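Print this thread | E-mail this thread

Safe starting positions in kitchen sims: house rules?

dindwood_gus
Hello all! Gus Yazzie from the Dindwood group. We are writing up good practice for anyone who builds countertop tasks for a simulated arm, and I've been asked to get opinions before the January draft (so please be generous, I would much sooner hear it now than after it goes out). Our present rule is that the gripper has to start over the counter with its fingers pointing down, and that knives may be left out as long as the task never calls for the arm to touch one. Does that sound sensible to you folks?

Ferby22
The first half, sure. The second half I'd fight you on, in a friendly way! People copy sim layouts onto real benches more than they admit, and a knife that was only scenery on the screen becomes a real knife. At Drollon we keep blades out of every layout unless cutting is the task.

t_castellanos
I'm going to disagree with Ferby22, though I understand the worry. If you tidy away everything awkward, you end up with an arm that has only ever met a tidy kitchen, and mine certainly isn't one. Leave the clutter in and write a keep-out zone around each sharp or breakable thing. We ran 400 starts that way on the Bellamy layout and I was glad of every one of them.

Ferby22
Thaddeus, a keep-out zone is only as good as the person who remembers to move it when the knife moves. We had four layouts where it got left behind.

t_castellanos
Fair enough, and I'd happily sign on to a rule that the zone is attached to the object and never to a spot on the counter. Would that settle it for you?

Ferby22
Mostly! I'd still want glass treated the same way as blades.

dindwood_gus
This is so helpful, thank you both. I've put the wording below with the layout we have in mind for it, knife and pan at the front, bottle off to the right, gripper at the back over the little yellow piece. Shout if it reads badly.

Draft rules

1. Start with the gripper above the counter, fingers down. Knives and glass may stay in the layout, each with a keep-out zone that travels with the object.

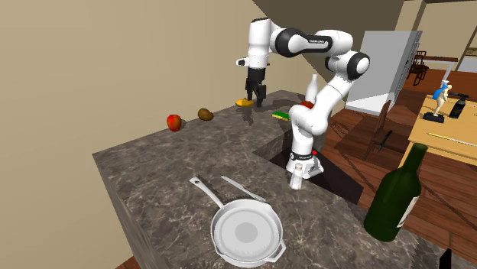

2. Write down any change to a layout before the next start, even a small one, and put your name beside it.

We use cookies to keep you signed in. Accept | Manage settings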